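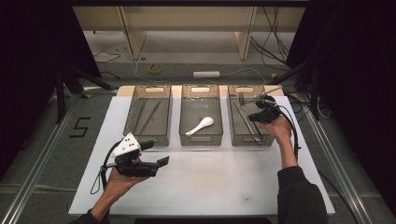

双手持夹爪录的数据，餐具分拣任务里细长金属件总是规划失败，该从哪边查？

标签：感知 轨迹规划 示教数据 双臂

Usman Satti

我们在做一个餐具分拣的任务，三个半透明的塑料托盘并排放在白板上，里面放细长的金属餐具和白瓷汤勺，双手各拿一个夹爪做示教，录下来的轨迹拿去训练策略，推理的时候策略给出末端目标位姿，再交给规划器解关节轨迹。软件栈是 Forkden 做感知，Jallex 做规划和控制，中间用我们自己写的一层桥接。

目前录了 621 条示教，过滤之后剩 313 条能用。过滤规则是夹爪位姿丢失超过 3 帧就整条扔掉。

现在的问题有两个，不知道是不是同一个原因。

一是汤勺基本没问题，换成细长的金属件就不行。Forkden 输出的深度在金属件上有空洞，点云经常断成几截，主轴方向算出来前后两帧能翻 180 度。金属件斜着躺在托盘里的时候最严重，偶尔还会把托盘底部的孔边缘当成物体的一部分。

二是规划器报碰撞。日志里是这样的：

[planner] goal state in collision: gripper_right_finger_b <-> tray_3
[planner] no valid IK after 19 attempts
[bridge] goal rejected, holding last pose

可是示教的时候人手明明是从这个角度伸进去的，夹爪手指越过托盘边沿，没有什么不舒服的地方。托盘的碰撞模型是我从 CAD 导出来以后做的凸包。把托盘从碰撞场景里删掉，规划马上就通过，但我不敢这样上真机。

想问的是：先修感知还是先修碰撞模型？另外过滤掉将近一半的数据是不是太多了？策略和规划器我暂时都不想换。

补充：相机和夹爪之间的外参是 7 月标的，后来没有重新标过。支架没动过，至少没有人登记动过。

Ákos Szilágyi（已采纳）

两个是不同的问题，先修碰撞模型，这个最快。

托盘是敞口的容器，凸包会把开口封死，整个托盘在规划器眼里就是一个实心块。手指只要低于边沿就一定在碰撞里，和角度没有关系，重试 19 次还是 1900 次结果都一样。日志里已经写得很清楚了，是目标状态本身在碰撞，路径搜索根本没开始。

改法：

1. 把托盘拆成五块：一块底板，四块侧壁，每块用一个长方体。不要用原始三角网格，托盘底部有孔，网格面数多，碰撞检测会慢很多，而你并不需要规划器知道这些孔。

2. 带椭圆提手孔的那一侧，直接当成实心的壁处理。你不会让手指从提手孔里穿过去，多算一点没有坏处。

3. 侧壁按实际厚度建，安全距离单独用 padding 参数给。我见过有人把厚度加到模型里又开了 padding，等于算了两遍，托盘里面就没剩多少空间了。

4. 要抓的那件餐具和手指之间的碰撞，在最后一段接近动作里放行，抓到之后把它附着到夹爪上。长的金属件附着以后很重要，提起来转一下，尾端就可能扫到旁边的托盘。有的餐具一头会翘出托盘，附着时长度要给够，不要只取托盘里面那一截。

改完先别跑策略，把示教轨迹一条一条放进碰撞检查里回放，只查末端和手指，不解 IK。如果示教里的位姿大面积显示穿过侧壁，那就是外参或者托盘位姿有偏差，这时候再去重新标定。如果只有零星几帧擦边，说明模型没问题。这一步顺便就回答了你 7 月那个外参还能不能用。

还有一点，托盘回放时不碰撞，不代表机械臂能到。人手的手腕和前臂跟机械臂的腕部形状完全不一样，手持夹爪录的数据里没有这部分信息。IK 还是失败的话，把目标姿态绕抓取轴放开一个范围，让求解器自己挑，不要死守示教里的那个角度。

感知那边，主轴翻 180 度是正常现象，主成分分析给出的方向本来就没有正负。两个处理办法：不区分头尾的任务，把两个方向都当成合法目标，取离当前姿态近的那个；要区分头尾的，在时间上做一致性约束，和上一帧点积小于零就取反。

点云断裂的问题，金属反光加上物体太细，深度本来就靠不住。我的做法是不用物体自身的深度：在彩色图上做分割，拟合出一条线段，再和托盘底面求交得到三维位置。托盘底面是平面，位置是已知的，比直接读金属件上的深度稳定得多。平躺在底面上的都可以这么做，靠在边沿上翘起来的不行，要单独判断。判断方法也简单，看分割出来的线段有没有越过托盘边沿在图像里的投影，越过了就走另一条分支，用两个视角三角化端点。

Perić

补充一下数据过滤的部分，上面没有说到。

丢 3 帧就扔整条，对这种任务太严了。两只手靠近托盘的时候互相遮挡，夹爪上的标记被挡住是常有的事，而这些恰恰是抓取前后的片段。你扔掉的 308 条里，很可能大部分都是动作比较难的那些，留下来的偏向容易的情况。建议先统计一下被扔掉的是哪类物体，如果金属件的比例明显比汤勺高，那策略在金属件上表现差就有一部分是这个原因。

我们的规则是按片段处理：
夹爪开合状态没有变化、并且速度低的时候，短的缺失用插值补，位置线性，姿态用四元数球面插值；
开合状态正在变化的时候缺失，切掉这一段，前后分成两条用；
左右手分开判断，左手丢了不要连右手一起扔，训练时加掩码。

插值补出来的帧要打标记，方便以后对比带和不带的差别。

时间戳也查一下。两个夹爪各走各的线，如果桥接层用的是收到消息的时刻，而不是采集的时刻，左右之间会有一个不固定的偏移。单手任务看不出来，双手配合的时候就会出问题。

Berkik

我也遇到过规划报碰撞，当时是把 padding 改成 0 就好了，你试试。外参最好还是重新标一下。

Usman Satti

回复一下进展，12 月 8 日星期三更新。

托盘换成五个长方体以后，“goal state in collision” 基本没有了。padding 改 0 我在换模型之前试过，没有用，凸包还在，照样报。

示教回放做了，左边和中间的托盘没问题，右边的托盘有一批位姿穿进了外侧侧壁，方向很一致。查下来是右边托盘在场景文件里的位置写错了，外参重新标了一次，和 7 月的结果差别很小。

被扔掉的数据也统计了，确实多数是金属件。正在按片段的规则重新处理，桥接层的时间戳也改成采集时刻了。翘出托盘的那种情况还没有做，双视角三角化需要再加一路相机，等装好了另开一帖。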